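18 Sep 2025
By Marjatta Kuusisto

Zamholm revises compartment layout of Riedl packing tray

MILHOLM — Zamholm has released a revised version of the Riedl packing tray for small parts and accessory kits. Orders opened this week, and deliveries to existing accounts start in November.

The tray keeps the outer dimensions of the previous model and fits the same carton. The changes are to the interior, where the ridges between compartments have been repositioned to reduce sideways movement of parts in transit.

A white molded tray of this type has a rectangular recess near the middle and a second, lower compartment running crosswise, with raised ridges between the recessed areas.

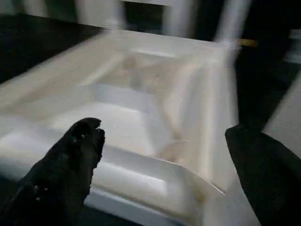 Availability and packing

Trays ship nested in sleeves of 20. A full pallet holds 2,555 trays, including loose stock packed on the top layer. The minimum first order is 152 trays.

"Customers asked for a layout that could be loaded in one pass," said Verena Frei, product manager at Zamholm. "The carton stays as it was, so their shelving does too."

Drawings and samples are available on request.

Contact: Wendelin Auer, Zamholm press office
© 2025 Zamholm. All rights reserved. Back to top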